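Wurnora Wetlands Trust is hiring a permit and policy coordinator

Wurnora reviews development permits that affect marshes, streams and floodplains in the Hirka River basin. We read the applications, check them against state and federal rules, and file written comments during the public notice period. Last year we looked at 94 applications.

The coordinator will track new permit notices, keep our calendar of comment deadlines, and draft comments with our staff attorney. About half of the work is reading. The rest is phone calls with agency staff, site visits, and county hearings, which usually start at 6 p.m.

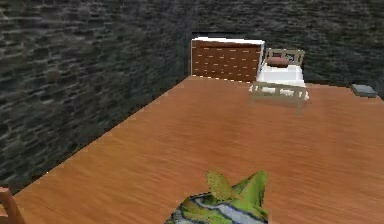
A chest of drawers against the back wall.

You should have two years of work in permitting, land use, environmental law or a related field. A law degree is not required. You should be able to read a site plan and explain it in a few clear paragraphs to people who have never seen one. Experience with stormwater or mitigation banking is useful – we can teach the rest.

The job is full time and based at our Indden office. Two days a week can be worked from home once training is over. You will need a driver's license. We pay mileage, health insurance and up to 400 dollars a year toward courses. There is also a 3,000 dollar moving allowance for anyone coming from outside the basin.
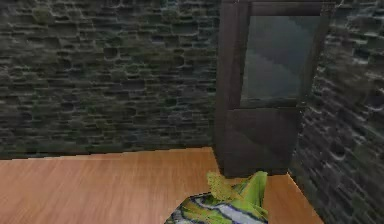 Stone walls meeting in a corner, with a tall cabinet.

To apply, send a resume and a writing sample of no more than 1,000 words to Farzana Biswas, hiring manager, at the Indden office. The sample can be a comment letter, a memo or a news piece, as long as you wrote it yourself. We will read applications through the end of August and hold interviews after that. Please say in your letter if you have worked for any applicant with a permit pending in the basin, including the Nanayakkara quarry expansion.

Comments

marshhen: Is this open to people finishing a master's degree in the fall?

F. Biswas: Yes, if you can start part time before then. Put your dates in the letter.

Dell R.: Does county planning count toward the two years?

F. Biswas: It does.

oxbow_lane: Glad to see the salary isn't – wait, where is the salary?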